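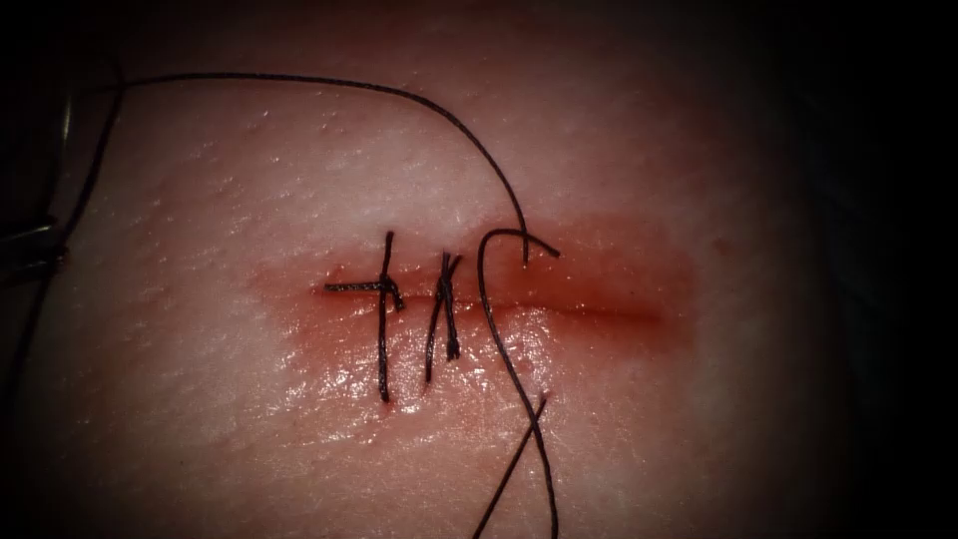
Lirgateブリッジクラブにおける得点記録方式の変更について

10月24日

Lirgateのブリッジクラブでは、この夏から例会の得点記録を紙のトラベリングスコアから端末入力に切り替えた。筆者は長く同クラブの例会で競技進行を担当しており、切替えの経過を当方の手元の記録に基づいて本欄に書き留めておくこととする。クラブとしての正式な文書は別に会場の掲示板に出ているため、細部に相違がある場合は掲示のほうを優先されたい。

本欄の読者にはデュプリケート・ブリッジの経験がない方もおられるので、前提を簡単に記す。デュプリケートでは、あらかじめ配られた手札をボードと呼ばれる薄いケースに収め、テーブルからテーブルへと回す。同じ手札を複数の組がプレイし、その成績を相互に比較して順位を決める。配られた手の強弱による有利不利を小さくするための方式である。したがって、どのテーブルで、どの組が、どのコントラクトを、いくつのトリックで終えたかという記録が、競技の成否を左右する。カードのやり取りそのものに問題がなくても、記録が一か所誤っていれば順位が入れ替わることがある。

従来の方式は次のとおりであった。ボードごとに一枚の記録用紙が折り畳んで差し込まれており、プレイが終わるとノースの席の者がこれを開き、自分たちの組番号、コントラクト、ディクレアラー、オープニングリード、トリック数、得点を書き入れる。イーストまたはウェストの席の者がこれを確認し、用紙を戻して次のテーブルへ送る。全ラウンドの終了後、進行係がすべての用紙を集め、組番号ごとに集計する。

この方式には長所もあった。ノースが用紙を開けば、先にそのボードをプレイした組の成績をその場で読むことができる。会員の多くはこれを楽しみにしており、とりわけ珍しいスラムが記されている用紙では、声を抑えた会話がしばらく続くのが常であった。規則の上では、まだそのボードをプレイしていない組に内容が伝わってはならない。隣のテーブルに聞こえる声量での感想は、当クラブでもたびたび注意の対象となっていた。

短所は主として集計にあった。例会の終了が遅くなると、順位の発表を待たずに帰宅する会員が多い。翌日になって得点の訂正の申し出を受けても、用紙の文字が判読できず、該当する四人の記憶もそろわないという事例が繰り返された。3と8、1と7の読み違いが特に多い。バルネラビリティの見落としによる得点計算の誤りも少なくなかった。スペードの4をちょうど作って、ノンバルなら420点、バルなら620点となるところを取り違えると、マッチポイントの配分は目に見えて動く。

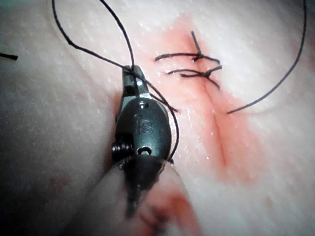

端末の導入が最初に話題に上ったのは、他クラブとの対抗戦で先方の設備を使わせていただいた折である。先方ではLumuraという卓上端末を各テーブルに置き、ノースが結果を入力し、相手方が承認の操作をする方式をとっていた。得点は端末側で計算され、最終ラウンドの承認が済むと間もなく順位が表示された。帰路の車中では、当クラブでも採用できないかという意見と、あの小さな画面は読めないという意見が、およそ同じ熱心さで述べられた。

その後、会員に対して意見の提出を求めた。寄せられた意見は書面、口頭を合わせて相当の量となり、筆者が整理にあたった。賛成の理由としては、集計が早くなること、計算の誤りが減ること、進行係の負担が軽くなることが挙げられた。反対の理由としては、文字の大きさ、操作への不安、費用、そして先に述べた用紙を開く楽しみが失われることが挙げられた。最後の点については、端末でも承認後に他のテーブルの成績を表示する設定があり、これを有効にすることで一定の理解を得た。

費用については、備品購入のための積立てから支出することとした。例会費の改定は行っていない。この点を誤解されている方がなお見受けられるので、改めて記しておく。お茶代が別会計であることも従来どおりである。

7月の例会から試行を開始した。試行期間中は端末への入力と並行して従来の用紙にも記入を求め、両者を突き合わせた。二重の手間を会員に強いることになり、ラウンドの終了が遅れがちとなった。進行の遅れについては苦情も受けたが、突合せの結果は有益であった。食い違いのうち大半は用紙の側の誤りであり、端末の側の誤りは、そのほとんどがディクレアラーの方角の取り違えによるものであった。

方角の取り違えは、端末に不慣れであるために生じるものとは言い切れない。入力をする者は自分の席から見て画面を読む。ノースが入力者であるとき、イーストは自分の左手にあたる。ところが画面の配置は上を北とする地図の形であり、ノースから見ると左右が逆になる。端末を置く向きを各テーブルでそろえ、画面の上端をノースの正面に向けない置き方に改めたところ、この種の誤りはかなり減った。置き方の目印としてテーブルクロスの隅に小さな布片を縫い付けてくださった会員があり、現在もこれを使用している。

試行中に最も議論となったのは、承認操作の位置付けである。用紙の時代には、イースト・ウェスト側が中身を見ずにうなずくだけで済ませる例が多かった。端末では承認の操作をしなければ次のボードに進めない。形式上は確認が徹底されたように見えるが、早く進みたいために画面を読まず承認する例がやはり生じた。当クラブでは、入力者が「スペードの4、サウス、ちょうど」のように結果を小声で読み上げ、相手方がこれを聞いてから画面を確かめる手順を定めた。読み上げの声はあくまで同じテーブルの四人に届く程度とする。

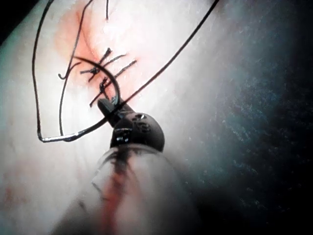

縫合の結び目と、弧を描いて湾曲した針

次に、過去の記録の扱いについて述べる。

端末への切替えに伴い、紙の記録を今後どのように保管するかが問題となった。例会の用紙は従来、集計を終えて訂正の申出期間が過ぎれば処分していた。これに対し、年に一度のFarquharson杯の用紙は、創設以来ほぼすべてが保存されている。Farquharson杯は当クラブで最も古い競技会であり、銀色の杯の台座には歴代の優勝組の名が刻まれている。台座の余白が尽きたため、現在は木製の台が2段に継ぎ足されている。

保存の状態は良いとは言えない。用紙は菓子の空き箱に入れられ、用具戸棚の最下段に置かれていた。箱を開けたところ、古い年度のものは輪ゴムが溶けて紙に貼り付いており、剝がす際に何枚かが破れた。筆者の不注意によるものであり、この点は会員各位におわびする。破れた用紙は和紙の薄いテープで裏から留めた。記載内容に欠けた箇所はない。

整理を終えたボードの記録は637枚となった。このほか、年度の特定できないものが一束残っている。組番号だけが書かれ、組番号と氏名を対照する表が失われているためである。心当たりのある方、あるいはご家族の遺品の中に当時の成績表をお持ちの方は、例会の折に筆者までお申し出いただきたい。原本をお預かりする必要はなく、写しを取らせていただければ足りる。

用紙を読み進めると、当時の競技の様子がいくらか伝わってくる。古い年度では、ノートランプの1がそのまま最終コントラクトになったボードが現在よりもはるかに多い。部分点をめぐる競り合いに加わらない組が多かったのであろう。反対に、ダブルのかかったコントラクトも多く、1,000点を超える失点が同じボードに3つ並んでいる用紙もあった。その欄外には鉛筆で「暖房故障」と書かれている。両者の間に関係があったかどうかは分からない。

リードの欄が空白の用紙も目立つ。当時はオープニングリードの記入を求めていなかったものと思われる。現在の端末でもリードの入力は省略可能であるが、当クラブでは入力を求めている。後日ハンドの検討をする際、同じコントラクトで成績が分かれた理由の多くがリードにあるからである。入力を求める時機は、リードのカードが表向きに置かれ、ダミーが開かれた後としている。裏向きのうちに入力しては、リードの訂正を要する場合に混乱を招く。

会場についても触れておく。例会は引き続きKaledia会館の二階で行っている。端末の親機を置く場所については会館側と相談の上、入口脇の棚の上とした。当初は窓側に置いたところ、奥のテーブルで通信が途切れることがあった。棚に移してからは、途切れは一度も起きていない。棚の上に上着や帽子を置かないようお願いする。会館の閉館時刻は従来と変わらず、終了後の机の片付けもこれまでどおり参加者全員で行う。

端末の電池は例会の後に残量を点検し、乏しいものは交換している。途中で電池が切れた場合も、承認の済んだ結果は失われない。予備の端末を一台、進行係の机に置いてある。テーブル番号を設定し直せばそのまま続行できるので、電源が落ちたときは慌てて操作を重ねず、手を挙げて進行係を呼んでいただきたい。 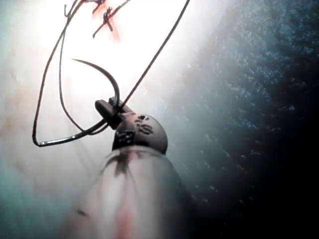
入力を誤ったまま承認してしまった場合、後から訂正することはできるか。

当日の例会中であれば、同じテーブルの両組の合意に基づいて進行係が訂正する。例会の終了後は、掲示した期限までに両組がそろって申し出たものに限り受け付ける。

訂正に関連して、競技上の裁定と入力の訂正とは別の事柄であることを申し添える。リボークがあった、説明のない取決めによって被害を受けた、という申立ては、入力をどう直すかという問題ではなく、その場で進行係を呼んで裁定を求めるべきものである。切替え以後、プレイ中の出来事を終了後に入力訂正の形で申し出る例が何件かあった。承認の操作をしたことによって裁定を求める権利が直ちに失われるわけではないが、時間がたつほど事実の確認は困難になる。カードを交ぜてしまえば、トリックの復元はまず望めない。各自のカードは結果の合意ができるまで、取った順、取られた順に並べたまま手元に置いておくこととされたい。

クレームの際の扱いも同様である。残りのトリックを主張する者は、手を開いて進め方を述べる。相手方が同意すれば、その時点でトリック数を確定し、入力する。進め方を述べないまま「あとは全部」とだけ言って端末に手を伸ばす例が見受けられる。切札が一枚残っていることに気付いていない場合もあり、後の紛争のもととなる。

時間の管理についても改めた点がある。従来は進行係が鐘を鳴らしてラウンドの区切りを告げていた。端末の導入により、どのテーブルが遅れているかが進行係の画面で分かるようになった。遅れているテーブルに対しては、個別に声をかけている。これを監視されているようで落ち着かないと感じる会員もおられるとのことで、声のかけ方には今後も配慮したい。鐘は引き続き使用する。音が耳になじんでいるとの声が多く、廃止の予定はない。

なお、遅れの原因を調べたところ、入力操作に要する時間はわずかであり、大半はプレイ終了後の感想に費やされていた。他のテーブルの成績が画面に出る設定としたことが、これを長引かせている面は否めない。表示を最終ラウンドまで伏せる案も検討したが、先に述べた経緯があるため採用しなかった。感想は次のボードを取り出す前に切り上げ、残りは休憩時間にお願いしたい。

ハンドレコードの配布についても問合せをいただいている。例会で用いる手札は、これまで各テーブルの第一ラウンドの初めに会員がシャッフルして配っていた。この場合、四人の手の内容は記録に残らない。前もって配り終えたボードを用意すれば、終了後に全ボードの手札を一覧にして配布することができる。Farquharson杯では今年からこの方式を採る。配札は当日競技に参加しない者が行い、ボードは封をして会場に運ぶ。通常の例会については、準備の手間を引き受ける者の人数がそろわず、当面は従来どおりとする。

事前配札に対しては、偏った手が増えるのではないかという懸念が必ず寄せられる。手でのシャッフルが不十分であると、前のプレイで同じスートが四枚ずつまとまった状態が残り、配られた手はむしろ平坦になりやすい。十分に交ぜられた手札では、6枚や7枚のスート、ボイドやシングルトンが、会員が慣れ親しんだ例会の感覚よりも多く現れる。切札の割れが悪いという印象も同じところから来るものと考えられる。機械や配札者に他意はないので、ご理解いただきたい。

切替えの後、例会に来られなくなった会員が若干名おられる。理由を直接伺ったところ、端末とは関係のない事情を挙げられた方もあり、画面が見づらいことを挙げられた方もあった。見づらさについては、ノースの席を他の席と替わることで入力の役を離れることができるほか、サウスが代わって入力することも認めている。承認の際は読み上げを聞いて同意を述べ、操作は隣席の者に頼んでも差し支えない。この扱いは規程に明記されていないが、進行係の判断として当面続ける。復帰を考えておられる方は、事前の連絡は不要であるので、開始時刻までに会場へお越しいただきたい。

Farquharson杯の参加申込みは、会場の掲示板に備え付けた用紙で受け付けている。こちらの用紙は引き続き紙である。組の両名の氏名を読みやすい字で記入し、座席に希望がある場合は備考欄に書き添えること。相手の見つかっていない方は、片方の欄を空けたまま提出して差し支えない。組合せは筆者が調整し、次の例会までに掲示する。

年度不明の一束については、筆跡を手掛かりに調べを続けている。判明したものから順に本欄で報告する。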